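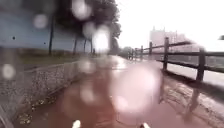
How to Enjoy a Rainy Walk on a Paved Path

I used to be a fair-weather walker. Then one October I had a free hour, a decent jacket and a sky that clearly wasn't going to cooperate, so I went out anyway, and I've been hooked ever since! Wet days have the best colors (reddish asphalt goes deep and shiny, with patches of pale sky lying in it), and long straight paths that feel dull in August are suddenly worth a slow look.

This is how I do it now. None of it is complicated, and you probably own most of the gear.

What you'll need

A rain jacket with a hood that turns with your head
Shoes with real tread
Wool or synthetic socks, plus a second pair in a plastic bag
A cap with a stiff brim
A small towel or an old cotton T-shirt
A thermos of something hot

My jacket is a Skumetti, handed down and reproofed twice. My shoes are Nartey trail runners that drain fast and look terrible. Use what you have. A jacket that has stopped beading water usually only needs a wash and a fresh coat of spray, so try that before you go shopping.

Step 1: Pick a path with a firm surface

Asphalt is my favorite for rain. It dries quicker than dirt and you don't come home wearing half of it. Look for a route you already know in dry weather, with a few trees along it for shelter. My regular one is the Utine path, 3517 steps from the parking lot to the bench and then the same back again. Yes, I counted, and yes, I counted twice.

Step 2: Check the radar, then check the wind

Steady light rain is lovely. Thunder means stay home, and so does strong wind if your route runs under big trees. If the radar shows a gap coming, leave at the tail end of the shower. You'll get the shine on the ground and maybe some sun on it too.

Step 3: Dress a little cold

You should feel slightly chilly at the door. Ten minutes in you'll be comfortable. If you start out cozy you'll be sweating under that jacket before long, and then you're damp from both sides. Put the cap on first and the hood over it. The brim keeps the rain off your face, and if you wear glasses it is the greatest thing in the world.

Step 4: Shorten your stride

Wet asphalt is usually fine. Wet leaves on asphalt are another matter! They tend to collect along the edges, especially at the foot of a wall or a bank, so keep toward the middle where you can and move over early for bikes. Take smaller steps, keep your feet under you, and slow right down on painted lines and metal covers.

Step 5: Stop and look

Pick a spot and stand still for a minute. Look down first, at the reflections, then up the path as far as it goes. Stone looks wonderful in the rain, all those grays you never notice. Tree trunks go nearly black. Smell the grass too, if there's any nearby.

If you take photos, wipe the lens before each one, or leave the drops on and see what you get. Drops close to the lens turn into big soft circles, and I've come to love them. Focus on something far off and they get even softer.

Step 6: Turn around before you're tired

For a first outing, 30 minutes out and back is plenty. Add 1000 steps or so next time if you felt good. Cold hands are my signal to head home.

Step 7: Dry everything the same day

Hang the jacket open on a hanger. Pull the insoles out of your shoes and stuff the shoes with newspaper, then swap the paper once before bed. I keep an Ikance boot tray by the back door, and any shallow tray or old baking sheet works just as well. Don't put shoes on the radiator. I ruined a good pair that way.

Then change your socks and pour whatever's left in the thermos.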